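住まいの繊維と手入れ 第9回 配布資料
担当:Vilhjálmur Bisgaard

今日の内容
起毛した布の手入れ

前回のつづきから始めます。前回は織物と編物の違いを勉強しました。宿題の布の見本は、まだ出していない人が何人かいますので、授業の終わりに前の机に置いてください。名前を書くのを忘れないでください。裏に鉛筆で書くのがいちばん良いです。

1 マイクロファイバーとは

マイクロファイバーは、とても細い化学繊維の総称です。材料はポリエステルが多く、ナイロンと組み合わせたものもあります。日本語では「極細繊維」とも言います。教科書によって太さの決め方が少し違いますが、この授業では、1デニールより細い繊維をマイクロファイバーと呼ぶことにします。

デニールという単位は、学生からいつも質問が出ます。長さ9000メートルの糸の重さをグラムで表した数字です。つまり、9000メートルで1グラムなら1デニールです。長さの単位ではありませんし、直径でもありません。同じデニールでも、材料の密度が違えば直径は違います。試験ではここを間違える人が多いので、ノートに書いておいてください。

もう一つの単位、デシテックスは10000メートルの重さ(グラム)です。デニールに近い数字になりますが、同じではありません。1デニールはおよそ1.1デシテックスになります。

2 起毛と毛の向き

布の表面をこすって、細い毛を立てる加工を起毛と言います。やすりのような面でこする方法と、針のついたローラーでひっかく方法があります。前の方法では短くてそろった毛になり、後の方法では長めの毛になります。

毛の向きのことを「毛並み」と言います。犬や猫の毛並みと同じ言葉です(私は日本語を習ったとき、これがとてもおもしろいと思いました)。手でなでると、なめらかな方向と、少し抵抗のある方向があります。なめらかな方向を「なで毛」、反対を「逆毛」と呼びます。洋裁の先生は、裁断のときにこの二つをよく区別します。

毛の向きが変わると、光の反射が変わります。そのため、同じ色の布でも、濃く見える所と薄く見える所ができます。これを汚れだと思って、強い洗剤でこする人がいます。まず柔らかいブラシで一方向に整えて、それでも残るかどうかを見てください。残らなければ、それは毛の向きです。洗う必要はありません。

3 表示を読む

家具の布には、衣類のような洗濯表示がないことがあります。外国の製品では、次のような文字の記号がよく使われます。

W 水を使った洗浄ができる
S 溶剤だけを使う(水は使わない)
WS または SW 水も溶剤も使える
X 掃除機とブラシだけ

記号は座面の下や、クッションカバーの内側のタグにあることが多いです。タグを切ってしまった場合は、製造した会社に聞くか、Xと同じように考えて手入れをします。私はXと考えることをすすめます。

演習で使うUrndenの見本帳では、記号の代わりに番号がついています。番号と記号の対応表は見本帳の最後のページにあります。Bergeの見本帳は記号がそのまま書いてありますので、読みやすいと思います。

4 汚れの種類と最初の処置

汚れは大きく分けて、水に溶けるもの、油に溶けるもの、どちらにも溶けないものがあります。飲み物の多くは水溶性です。バターや口紅は油溶性です。土やすすは、溶けないものに入ります。牛乳入りのコーヒーのように、二つが混ざっている場合もあります。そのときは油のほうを先に考えます。

こぼした直後は、白い乾いた布で上から押さえて吸わせます。色のついた布や、模様のある紙ナプキンは使いません。こすると汚れが毛の間に広がりますし、毛も傷みます。外側から内側へ進むことも覚えておいてください。内側から始めると、しみの輪が大きくなります。

どろは反対で、濡れている間はさわらないほうが良いです。完全に乾いてから、ブラシでくずして掃除機で吸います。

5 水を使う手入れの手順(表示がWまたはWSの場合)

一、掃除機をかけます。縫い目の溝はすき間用のノズルを使います。
二、中性洗剤をぬるま湯に少しだけ入れます。量は洗剤の説明のとおりにします。
三、見えない所で試します。背の裏側の下のほうが良いです。乾くまで待って、色を確かめます。
四、布を洗剤液につけて固くしぼり、面全体を軽くふきます。一か所だけをふくと、そこだけ輪のような跡が残りやすいです。
五、きれいな水でしぼった布で、洗剤を取ります。二回くりかえします。
六、乾いた布で水分を取り、風を通して乾かします。ドライヤーの熱い風は使いません。
七、乾いた後で、ブラシで毛の向きを整えます。

四の「固くしぼる」は、日本語で少しむずかしい表現かもしれません。手で持って、水が一てきも落ちないくらいという意味です。

6 摩耗試験について

布の強さを調べる方法の一つに、マーチンデール法があります。布の試験片を決まった力で標準の布とこすり合わせて、何回で糸が切れるか、または外観がどのくらい変わるかを調べます。動きは往復の直線ではなく、リサージュ図形という曲線になります。一つの方向だけに摩耗が進まないようにするためです。

去年の12月に、助手のCitlali Huertaさんと一緒に、実習室の古いHirnotoの試験機で薄い起毛布を試しました。3,104回で最初の糸が切れました。家具用としてはとても弱い値です。ただし、この布はもともとカーテン用でしたので、布が悪いという意味ではありません。用途と試験の値を合わせて読む練習として、この結果を次のレポートで使います。

試験の回数が大きければ良い布だと考える学生がいますが、毛玉や色の変化は別の試験で見ます。試験の名前と目的を表にまとめて覚えると、混乱しません。

7 用語の確認

地組織(じそしき) 毛の下にある、土台の織りまたは編み
毛足(けあし) 立っている毛の長さ
目付(めつけ) 1平方メートルあたりの重さ
毛玉(けだま) こすれた繊維がからまってできる小さな玉。ピリングとも言う
移染(いせん) ほかの布の色がうつること。新しいジーンズで起きやすい

目付の計算の練習。10センチ四方の試験片が2.5グラムなら、1平方メートルでは250グラムです。100倍にするだけですが、単位を書かないと点になりません。 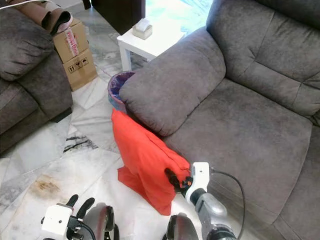
8 次回までの課題

Umoの教材サイトから、起毛布の資料を読んでください。全部で18ページありますが、図が多いので時間はあまりかかりません。

レポートは、家にある布製品を一つ選び、材料、表示、毛の向き、すすめる手入れの方法を書きます。起毛していない布でも良いです。その場合は、毛の向きの代わりに織り方か編み方を書いてください。長さはA4で2枚までです。手書きでも受け取ります。

レポートの満点は80点で、残りは見本の提出と小テストでつけます。小テストは3と4の内容から出します。辞書は使えますが、このプリントは見ることができません。

質問は授業の後に教室で聞くか、Huertaさんの机のとなりの箱に紙で入れてください。答えは次の授業の最初に話します。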